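Search tickets Enter keyword or ticket number Go

This site uses cookies to keep you signed in to the Skillia Service Portal. By continuing, you accept their use. Manage preferences

Workstation does not start after relocation
Posted by Marietjie Radebe, Hardware Support, Monday, 9:40 a.m.

Ticket 190. Priority: normal. Status: open, awaiting part.

Reported fault: The desktop tower assigned to the Inby records office was moved to Room 23 and has not started since. The power light comes on, the fans run for 3 seconds, and the unit shuts off. There is no display output and no beep code. The user confirmed that no liquid was spilled and that the unit was not dropped.

9:55 a.m. Power cord and wall outlet tested with a second unit. Both are in working order. Monitor cable replaced. No change.

10:20 a.m. Side panel removed. Memory modules taken out and reinstalled one at a time. The unit continued to shut off after the same interval. The front panel connector was checked against the board layout and is correct.

10:50 a.m. Power supply output tested under load. All readings were within the permitted range. The power supply is therefore excluded as the cause, and the replacement requested from Bozkurt has been canceled.

11:30 a.m. Processor removed for inspection. One contact in the socket appears darker than those next to it under the magnifier. The processor itself shows no marks. Staff are asked not to touch the socket or place anything on the board while the retention bracket is exposed. 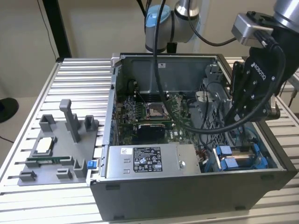
Does the hard drive need to be removed before the processor is refitted?

The drive may stay in its caddy throughout the work. It should be taken out only if the user's files are needed before the repair is complete, in which case a copy request must be entered on this ticket.

1:15 p.m. Socket cleaned with compressed air in accordance with the bench procedure. Mark on the contact is unchanged. A second processor of the same type has been requested from Illum in order to determine whether the fault lies with the processor or with the board. The request was approved under the existing parts agreement.

2:05 p.m. User informed by telephone. A loan unit has been issued and the shared folders are accessible from it. The user asked whether the graphics card could be upgraded during the repair. Upgrades are not carried out under a fault ticket and must be submitted separately through the department head.

Instructions for the next technician:

Fit the test processor and attempt a start with one memory module only. If the unit starts, order a replacement processor and close the board inquiry. If it shuts off as before, record the board as faulty and refer the ticket to Procurement. Apply new thermal paste in either case. Do not reuse the old paste, and do not run the unit without the cooler attached.

The side panel and its screws are in bin 13, labeled with the ticket number.

Next update due upon receipt of the part.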